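Fotham Court Residents' Association
Minutes of the October meeting, held Friday at 7 p.m. in the ground floor lounge

Chair: Mamta Uniyal
Present: residents of both blocks, as per sign-in sheet. Apologies received from the Mendoza household.

1. Minutes of the last meeting
Approved with one correction. The Clillum Road gate is locked at 10 p.m., not 9.

2. Flooring and noise
Four complaints since summer, all from units below ones where carpet has been taken up. The bylaws ask for an underlay wherever hard flooring is put down, but they do not say what kind. Adetti quoted for a 40-square-foot sample of cork underlay so that residents can hear the difference. Agreed to go ahead at $300, to come out of the maintenance fund. Owners planning new floors should write to the chair before ordering anything.

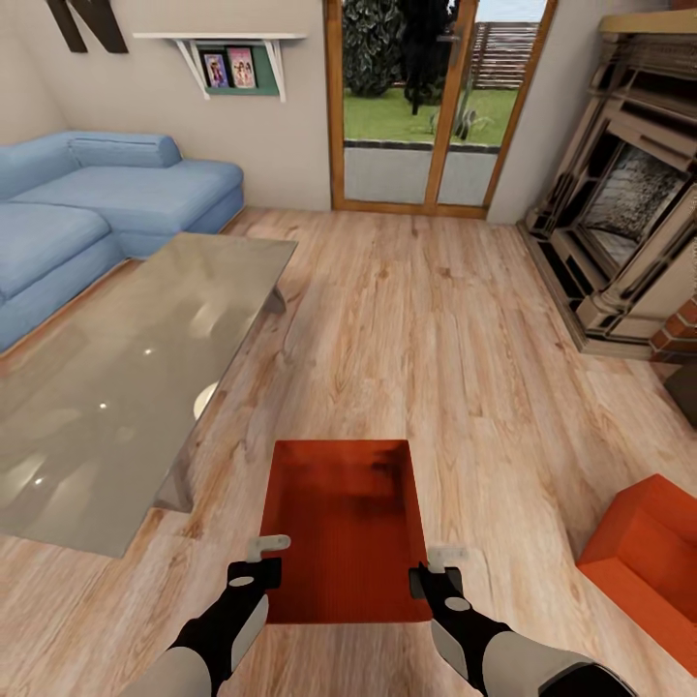

Item 2: living room with wood-plank floor and light blue sectional.

It was asked whether the rule applies to floors laid before the bylaws were changed. Mamta's reading is that it does not, but she will check the wording. Rugs were suggested for hallways in the meantime. No vote taken.

3. Laundry room
The second dryer is still out of order. The part is on order and Adetti expects to fit it this month. Income from the machines was $763 for the quarter, slightly down – the dryer is the likely cause. Prices stay as they are until it is running again. 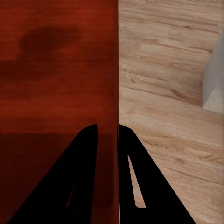 A resident asked for the laundry room to open at 6 a.m. on weekdays. The unit next door objected. Left at 7 a.m. for now, to be looked at again in the spring.

4. Parking
There are 32 marked spaces and around 40 registered cars. Guests have been using the numbered spaces overnight. New signs to go up at both entrances. Towing was discussed and put off to the next meeting.

5. Other business
Storage cages: items left outside the cages will be removed after two weeks' notice.
Recycling: flatten boxes, please. The lid on the paper bin does not close otherwise.

Actions
Mamta Uniyal – bylaw wording on older floors, parking signs
Adetti – cork sample, dryer part

Meeting closed at 8:25 p.m.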